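Tomulik cell – teleop demo checklist, cable task
Filled in 28 February 2021. My comments follow each item, sorry for the rambling.

1. E-stop reachable from the operator's chair – OK
I pressed it twice and both arms dropped out of remote control right away. The release still feels gritty, so I've put a new button on the Privau order.

2. Grip on the plug before recording starts – OK, with a note
Please close on the plug slowly! If you squeeze the trigger all the way (I did this all through my first week) the plug twists and you end up teaching the robot to twist it too.
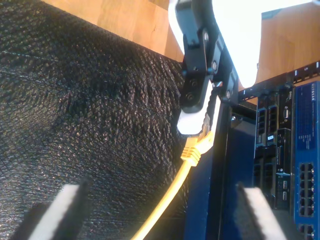 Item 2: finger against the connector, yellow cable hanging.

3. Arm-to-arm clearance – OK
I ran both arms through the Flaro warm-up at 40 percent speed. No contact, though I did get a clearance warning when I swung the right elbow in too far. My fault, I was showing off.

4. Cables on the arms – WATCH
Tug every clip and tie before you take the controls. Check the wrist especially, as that's where a loop likes to catch once you start rotating.
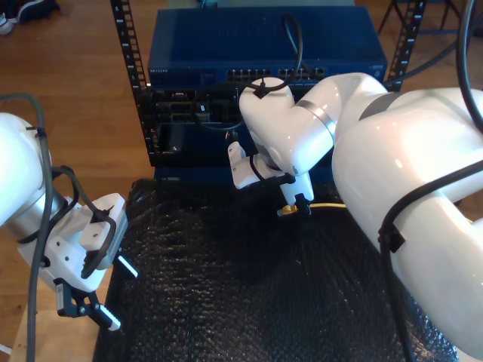
I'd add a full wrist turn in both directions to item 4, with the operator calling stop at the first bit of tension – Haldane night crew.

Good one, added. It goes on the printed sheet with the next revision.

5. Rack and table hold still – OK
Push the rack with one hand, then lean on the table. If either one shifts, stop and redo the zero position. A demo recorded against a rack that has crept sideways is no use to anyone, and I've thrown out 63 of those already.

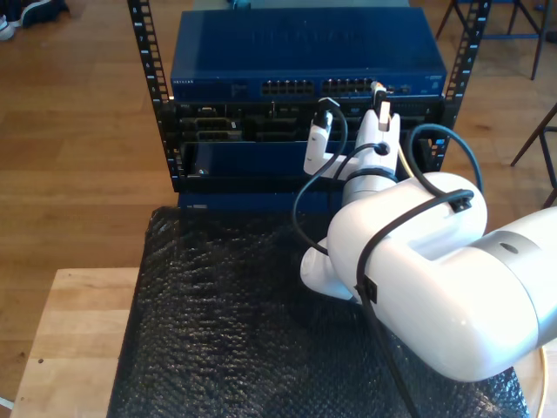 Also go easy near the ports. Line up first, pause, then push. The pause looks silly on playback but the policy learns much better from it, at least in our runs.

6. Finger pads – OK
Wipe them, look for torn teeth, and check that left and right meet evenly. Ours are due for a swap in May or at 400 demos, whichever comes first. We're at 115.
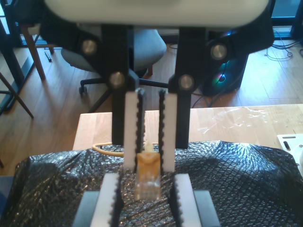 Small parts are where worn pads show up first, so do one slow pick and hold it for a bit before you trust them.

7. Operator break – SKIPPED
Yes, I know. I'll do it properly next time.

Result: pass, recheck item 4 before the next session.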